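Student Robotics Boards > Arms and Manipulation > Primon league

Thread: Paper task – grabbing a single sheet off a flat table

margit_k
We're a school club, 5 students and me, in our first year in the Primon league. The household round this season includes a paper task. The arm has to pick up loose sheets from a table and put them in a tray. Our arm is the Somogyi kit with the stock two-finger gripper and the wrist camera.

Blocks are fine. Cups are fine. Paper is awful. The fingers come down, close, and slide over the top of the sheet. If we go lower, the fingertips hit the table and the wrist motor faults. We have 703 recorded demos at this point and the learned policy still can't do it more than now and then.

Has anyone here got a parallel gripper to do this without adding suction? Suction isn't allowed in our division.

Margit Kelemen

riaan_m
What are your demos like? When you drive it by hand, how does the person doing it get the sheet up? If the human can't do it cleanly the policy won't either.

margit_k
Two ways. Some of the students push the sheet to the table edge and grab the overhang. Others come straight down and squeeze so that the paper buckles up between the fingers. Both are in the set, mixed together.

riaan_m
That's your problem, or most of it. You've taught it two different tasks and it's averaging them. Pick one and throw the other out. We had the same thing with cloth last year. We cut a set down to 67 demos, all done by one driver, and it beat the big set.

dorottya.kerekes
I don't agree that you should throw anything out. Label them. If the policy takes a task prompt or a mode flag, you can keep both and choose at run time. Sixty-seven demos from one driver will work on one table in one room, and then you get to the competition hall and the light is different.

riaan_m
It did work in the hall. But fine, if they have a flag, use it. The stock Jodent software doesn't have one unless they've added it.

margit_k
We're on stock Jodent, no flag. I asked the students to vote and they want the buckle method, because the league rules say the sheet can be anywhere on the table and may not be near an edge.

We started over on the collection this week. The table now has some other things on it, a toy and a jar and so on, since the rules allow clutter. Wrist camera view, with the pink paper we're using:
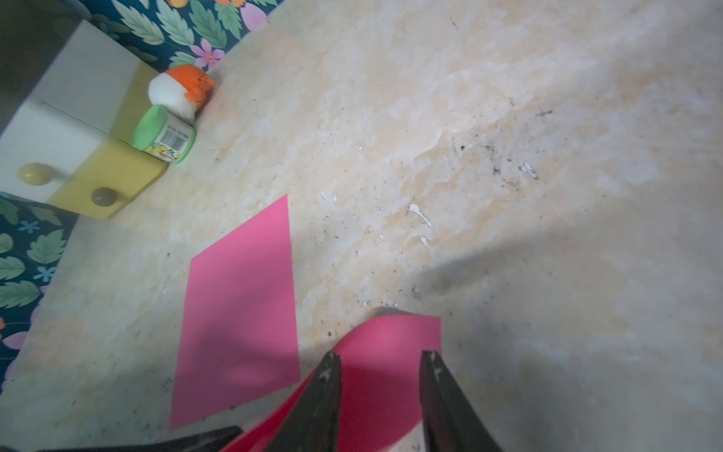

Ernő Fekete wants to know what weight of paper you're using. Copier paper buckles if you look at it. Card stock will fight you the whole way, and the rule book only says "sheet", so I would train on both.

margit_k
Good question, Ernő. I'll have to check the packet. I don't know what the judges will use either, so both is probably right.

erno_f
Ask them. They answered us in two days when we asked about the tray.

dorottya.kerekes
Wipe the table down between sessions too. I can see crumbs on it. Probably no harm to the policy, but grit on smooth fingertips means less grip, and paper needs all the grip you can get.

margit_k
Will do.

erzsebet_kiss
On the wrist fault: there is a current limit in the arm settings, and ours shipped at 4,000. We lowered it and the arm now stalls softly against the table and backs off. Write down the old value before you change it. We also glued thin rubber on the inside of the fingers, which is legal in our division, but check yours.

riaan_m
I'd do the rubber before collecting any more demos. If you change the fingers afterward, the old demos show squeezes that are harder than they need to be.

dorottya.kerekes
Agree with Riaan on that one.

margit_k
We found the setting. The students lowered it this afternoon and drove the arm into the table on purpose a few times. No fault so far. The rubber is coming from Jondov, so collection is on hold until it gets here.

One more thing, while we wait. Should we be resetting the clutter for each demo or leaving it alone and only moving the paper?

riaan_m
Move the paper every time. Move the clutter every tenth demo or so.

erno_f
I'd move it more often than that. We left ours in one spot and the arm learned to go to the left of the mug. When we took the mug away it just hung there over the table.

margit_k
OK, clutter gets moved every time then. One of the students has offered to be in charge of it. I'll post the success rate once we've trained on the new set.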